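Where Does a T-Shirt Come From?

A cotton T-shirt starts out as a seed. Cotton grows on bushy plants in warm places with plenty of sun. In the United States, most of it is grown across the South, from Virginia to California.

Farmers plant the seeds in spring. A few weeks later the plants make flowers. When a flower falls off, it leaves behind a small green pod called a boll. Inside the boll, thin white fibers grow around the seeds. When the boll is ripe it dries and splits open, and the cotton puffs out.

From field to gin

Large machines pick the cotton and pack it into big bundles. The bundles go to a building called a gin. The word "gin" is short for "engine." The gin pulls the fluffy fibers away from the seeds and cleans out bits of leaf and stem. The seeds are saved. Some are pressed to make cooking oil, and some are fed to cows.

Making yarn

Pull a little fluff off a cotton ball and it comes apart easily. Now twist the fluff between your fingers while you pull. It gets much stronger. This is called spinning, and people have done it by hand for thousands of years. Today a spinning mill has machines that comb the fibers so they lie in the same direction, then twist them into yarn and wind it onto spools.

Knitting the cloth

Look closely at your jeans and you will see threads going over and under each other. That cloth is woven. T-shirt cloth is knitted, so it is made of rows and rows of tiny loops. Loops can open up and close again, and this is why a T-shirt stretches when you pull it over your head.

Adding color

Raw cotton is a creamy white. To change the color, workers soak the yarn or the cloth in dye. Black takes a lot of dye. If there is too little, the cloth comes out gray. Afterward the cloth is rinsed to wash away the dye that did not stick. 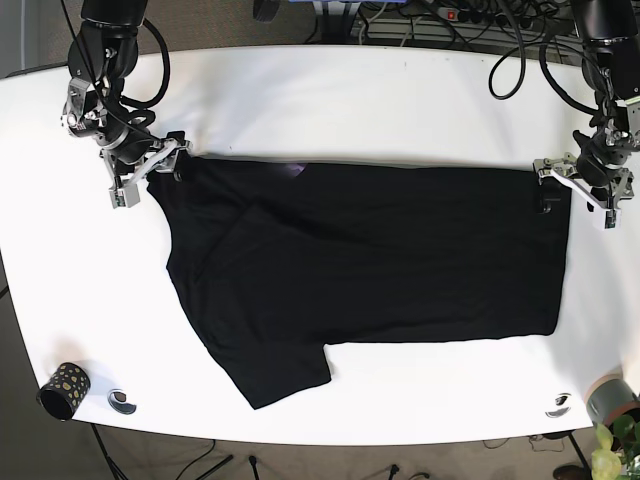 A black T-shirt with short sleeves.

Cutting and sewing

Next, the cloth is laid out in a stack of flat layers. A cutter follows a pattern and cuts out a front, a back and two sleeves, plus a narrow strip for the neck. Sewing workers join the shoulders first. Then they add the neckband and sleeves, close the sides and hem the bottom.

Try it yourself

You will need a cotton ball and a magnifying glass.

1. Pull the cotton ball apart and look at the fibers.
2. Twist some of the fluff into a thread. How long can you make it before it breaks?
3. Look at the inside of an old T-shirt with the magnifying glass. Can you find the loops?

Words to know

Boll: the pod of a cotton plant
Fiber: a very thin strand
Gin: a machine that takes the seeds out of cotton
Hem: an edge that is folded over and sewn down

Written by Pauline Bickerstaff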